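Appliances and Plumbing > Dishwashers > Drawer units

Thread: Open-leg island, drawer dishwasher, water left in cup bases

kerf_and_caulk
Posted 27th February
Moving this out of the general kitchen thread at a moderator's request. Layout is an island with slab legs, double sink at the left end of the counter, and a separate run with a second sink next to a drawer dishwasher. Two questions: how to load cups so the bases drain, and whether to enclose the plumbing under the island. The drawer is a Valto, single level, fixed tines.

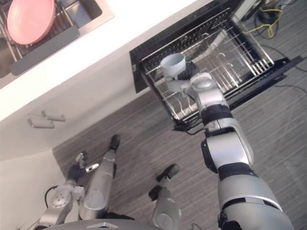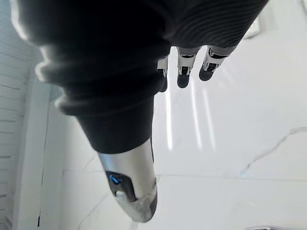
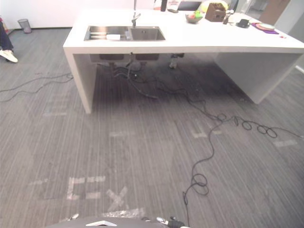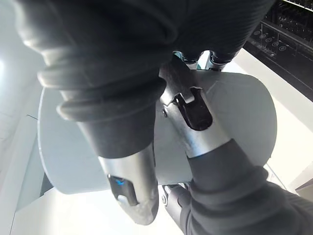
Do cups in a drawer dishwasher go between the tines or over them?
Between them, open end down, leaning on the row behind. A cup placed over a tine can rock on it and end up level, and a level base holds water.

tinesandrails
The short answer above is right for mugs. For straight-sided cups it depends on tine pitch. If the cup is wider than the gap it will sit on top of two rows and never lean at all. Measure the gap before changing anything else.

kerf_and_caulk
Gap is 28 mm. Cups are wider than that, so they bridge.

tinesandrails
Then use the perimeter. Most drawer racks have a wider channel along one or both sides. Put cups there and keep the tines for plates and shallow bowls.

lowflow_dan
Disagree with giving the perimeter to cups. On a single spray arm the corners get the weakest coverage, and the inside of a narrow cup is the hardest surface in the load to reach. I put cups over the tines in the middle, accept some water in the base, and tip them before unloading. Clean and wet beats dry and dirty.

tinesandrails
Coverage in the corners depends on the arm. Mine reaches. Run one load with a smear of dried oatmeal in a corner cup and see.

lowflow_dan
Did that on a Rostar drawer last July. Corner cup failed, center cup passed. Small sample, I know.

quarterturn
Different machine, so it tells him little about the Valto. Also check rinse aid before rearranging the rack. Mine was set at 2 from the factory and the bases stayed wet. Two steps higher fixed most of it with the cups in the same positions.

kerf_and_caulk
Rinse aid was at the lowest setting. Raised it. Will also try the side channel.

On the second question. Underside of the island is open between the legs. Drain lines and cables are accessible from the front, and that is convenient, but I would like it to look finished. Forkano sells a clip-on panel kit. Price is $114 for the width I need.

basinwrench
Skip the fixed panel. You will want to get at the trap, and any panel that takes a screwdriver to remove will be left off after the second time. If you must enclose it, use magnetic catches and leave a gap at the floor so a leak shows up on the outside.

quarterturn
I have the Forkano kit. Clips are adequate. The panel is light and rattles if anything touches it. Two strips of felt tape stopped that. It comes off in a few seconds, no tools.

basinwrench
Good to know. The older version was screwed.

lowflow_dan
Sort the cables before the panel. Power and water should not share a path down to the floor. Run cables down the inside of one leg in a raceway, plumbing stays at the sink end. Ellwood makes a stick-on raceway that holds on painted panel. It did not hold on my textured finish.

basinwrench
Agree on separation. Leave a drip loop in anything that plugs in below sink level. And any cable crossing a walkway should go under a low-profile floor cover rated for carpet, or be rerouted. The rubber kind made for hard floors creeps on carpet.

kerf_and_caulk
Noted on the floor cover. One more item. Do you dry bowls tilted or flat on an over-sink rack? The slats on mine are thin wire.

tinesandrails
Tilted, upside down. Foot ring of a bowl traps water if it is dead level. Same problem as the cup bases.

lowflow_dan
Flat is fine if the bowl has no foot ring. Check the underside.

kerf_and_caulk
Update after 7 loads. Side channel plus higher rinse aid. Bases are dry on all but the widest cups. No residue in the corners so far, but nothing baked on has gone through either. Panel kit ordered, raceway goes in first.

lowflow_dan
Do the oatmeal test before you call it.

kerf_and_caulk
Will run it next load and post the result in the Valto thread.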